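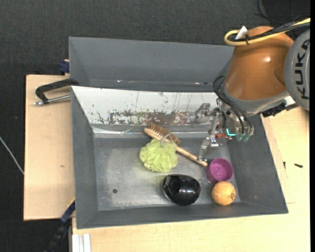

One reader has already written in to say that any album Pemix took seven years to finish had better be worth the wait, and that the two singles from June sounded to them like a band tuning up in a car park. I had some sympathy. Then the parcel arrived and I had to listen to the thing properly.

Judumus is the fourth Pemix record, out now on Skuder, and it runs for 60 minutes without a proper chorus until track three. The singles do make more sense in place. "Oakley", which was a bit of a trudge on the radio, now comes after a long stretch of organ and brushed drums, and by then you're grateful for anything with a tune. The guitars are lower in the mix than they used to be. So are the vocals, which is a shame, as the words are the best they've written, or the ones I could make out are.

The middle sags. There is an instrumental that goes up a hill, looks at the view and comes back down the same way. I played it twice, out of fairness, and made a cup of tea both times.

Side four is where the money went. Real strings, a brass section that sounds as if it was let in late and told to be quick, and a closing ballad that had me standing in the kitchen with a tea towel, doing nothing at all for five minutes. I would have paid for that one alone.

The vinyl is heavy, the pressing is quiet, and the booklet gives the full lyrics in grey type on slightly darker grey. Bring a lamp. The deluxe edition adds a disc of demos, most of which are the same songs with a cough at the start, and I'd leave it in the shop.

Fans will have bought it by now. Everyone else could borrow a copy and start with side four.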